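Gornbridge grippers, data card and notes

Hi, and thanks for opening the readme! Most people go straight to the download and then email me, so you're already ahead. This folder holds the recordings from our comparison of two hand-held gripper builds, which we call Werneck and Calloway. They're named after the streets Meenakshi and I lived on when we made the first drawings, and no, there's no deeper meaning.

Last updated Wed 26 June

What's in the folder

episodes/ — one subfolder per recording, each with the head camera video, the two gripper camera videos and a pose file
calib/ — camera calibration for everything, redone after we swapped a lens
splits/ — train and test lists
notes/ — my session notes, typed up badly
tools/ — the replay script and the pose checker

There are 1,025 episodes in this release. Each one is a single person sitting or standing at a table and doing a short household job with a gripper in each hand. We hold back 90 of them as a test set. Please leave those alone while you're tuning. I know it's tempting.

Why we did it

We had two finger designs and a long-running argument. Werneck fingers are stiffer and close flat, and they're lovely on boxes, books and the handles of things. Calloway fingers bend more and wrap around whatever you're holding, so I expected them to win on anything round. Meenakshi thought the bendy ones would make the pose data worse, as people would squeeze harder and wobble more on the way down. We'd been going back and forth on this over lunch for so long that recording a pile of data seemed like the quicker way out.

So the same people did the same jobs with both builds. Everything above the fingers stays the same: same trigger, same marker cube, same camera, same cable. If you see a difference between the builds, the fingers are the first place I'd look (the second is me, see the known problems).

The jobs

Lift and set down: pick up one thing, move it to a new spot, let go.
Swap: trade the places of two things on the table.
Turn: rotate something in place without sliding it.
Hand over: pass an item from the left gripper to the right one.
Tidy: the person decides what tidy means. These are my favorite episodes and also the messiest.

The objects are ordinary stuff — lamps, plants, mugs, folders, a stapler that has had a hard life. We wanted things with a bit of weight and some awkward shapes. Foam blocks are easy to grab and teach you very little about fingers.

How the tracking works

Each gripper carries a cube with square markers printed on its sides. The head camera looks for those squares and we solve for the pose of the cube, then step from there to the fingertips using the offsets in calib/. If the head camera sees at least two faces of a cube the pose is pretty solid. With one face it's okay up close and jumpy farther away. With none we fill the gap from the motion sensor in the handle and mark those rows with filled = 1 in the pose file.

Please don't skip that column! I did, in my first training run, and spent an afternoon blaming the learning rate.

Picking an object up by its base is a good test for all of this, so there's a lot of it in the set. Your hands go low, the cubes tip, and the taller part of the object gets close to the line of sight.

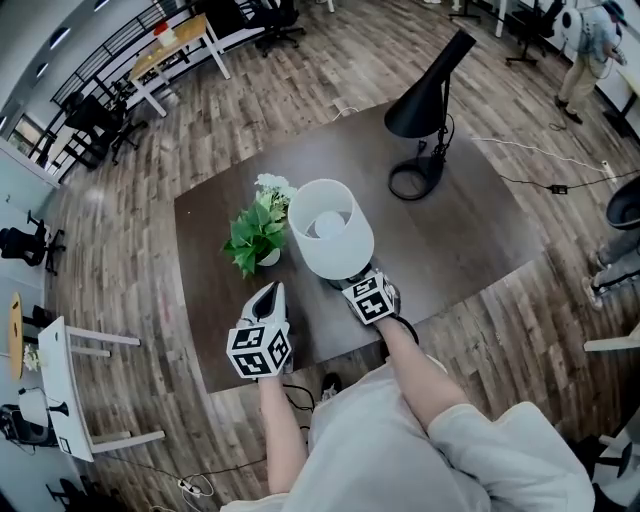
By Dexter Tillman, with Meenakshi Varma
Gornbridge grippers / notes on the lamp jobs

The white lamp got its own section as it caused more discussion than everything else put together. The shade is the big, obvious part, so new people go for it first, and we ask them to take the base instead. With the right gripper closed around the base and the left one resting open near the front of the table, you have the starting pose we use for the one-handed lamp jobs. The left hand stays out of it until the person gets to a hand over.

The potted plant next to the lamp is a neighbor you have to work around. Leaves count as a touch if they're pushed, and we wrote that down by hand in notes/, so expect some disagreement between me and Meenakshi on the gentle ones. The black desk lamp farther back is harder again, with that thin stem and the coiled cord at the bottom. I'd save it for later if you're just getting started.

So who won? On the lamp base, Calloway felt better in the hand and people told us so. In the pose files it's closer than I'd hoped. Werneck gives calmer tracks on the way down, and Meenakshi has been very gracious about it, by which I mean she printed the plot. For flat things I'd pick Werneck without thinking twice. For mixed tables I still reach for Calloway, and I'll happily argue about it.

Known problems

In 10 episodes the left and right gripper videos are swapped. They're listed in notes/swapped.txt and the loader fixes them if you leave the default on.

The gripper cable can tug at the elbow on long reaches to the left. You'll see it as a small hitch in the path. We route it differently now, but the old recordings are still in here.

The head camera lens is very wide, so straight floorboards bend a lot near the edges. Undistort first if you care about anything away from the middle. The replay script does this for you.

Other people show up in the background of some recordings. Everyone agreed to that before we recorded, and we ask that you don't try to work out who they are.

Trigger values drift a little over a session. It takes around five minutes to settle, so compare grips inside a session before you compare across them.

What's next

The third build is called Ganano and it has swappable tips, so we can stop reprinting whole fingers every time somebody has an idea. I'm hoping to add those recordings in August. The folder layout won't change, and old loaders should keep working.

If something looks wrong, open an issue with the episode number and the row where it goes off. A screenshot of the replay helps me a lot. Questions about calibration should go to Meenakshi, and complaints about the stapler can come to me.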